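October 12, 2023
By the Stindidora project group

Can Machines Do Chores Yet? – Short Report

Our question was simple, can a machine do a normal household chore yet. We picked folding laundry. Started in July with shirts only, pants later. Two hand-held grippers, one per hand, the person does the folding and the recordings go to training. 370 folds so far, goal was 500. Not there yet.

Shirts are the hard part. Pants fold okay in half, shirt sleeves go everywhere. A soft bed is worse than a table too, the cloth sinks when you press down and the gripper grabs the quilt along with the hem.

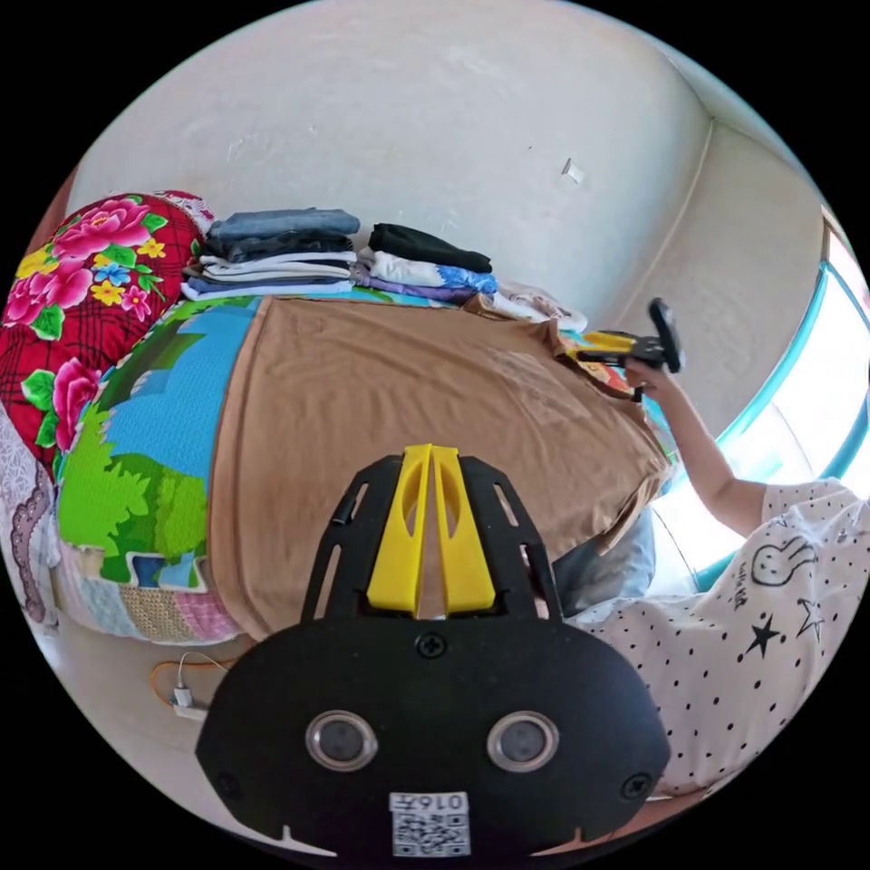 Second problem is speed. A person with bare hands takes 16 seconds for a T-shirt, with grippers 40. And that's still a human brain doing the planning. We ran the first trained version (named Zovitz) on shirts laid out flat and it got the first fold most times, second fold alot less. Crumpled shirts – no.

Shop-floor side: we read up on the Vorkell packing line for comparision. Boxes are stiff and all the same size. Clothes arent.

So our answer is partly. Flat shirt, good light, someone standing by. Still to do – towels, the other 130 folds, fix the Ríos data sheet.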